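Verkum supplies cabinet hardware and small molded parts to furniture makers, sign shops and repair workshops. The company holds stock at two sites, Ditura and Onport, and ships from whichever is closer to the customer.

## What we supply

- Hinges, drawer runners and shelf supports
- Brackets, hooks and hanging plates
- Screws, inserts and spacers
- Molded end caps and cable covers

The standard catalog lists 105 product families. Each has a single drawing number that does not change with color or pack size. Parts made to a customer's drawing carry the prefix C and are not sold to other buyers.

## How we work

Drawings are checked for wall thickness, draft and hole clearance before a quote is issued. Quotes are valid for 40 days. Sample parts are measured against the drawing, and the measurement sheet goes out in the same box. Load ratings are given for static load only. For moving or overhead loads, contact the technical desk before ordering.

Returns are accepted in unopened packs. Custom parts can be returned only if they are out of tolerance.

## People

Emmanuel Nzioka runs the technical desk and approves all drawings. Emilian Ghiță is responsible for purchasing and for both warehouses. The Barrientos line of shelf supports, which the company took over with its tooling, is handled by the same team under its original part numbers. 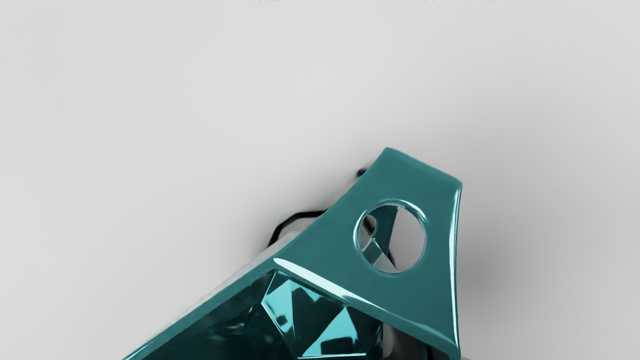

ONPORT, 10th April

The Onport counter has moved to the rear of the building. Collection orders are held for four working days and then returned to stock. Bring the order number; orders cannot be looked up by company name at the counter. Delivery addresses and account terms are unchanged.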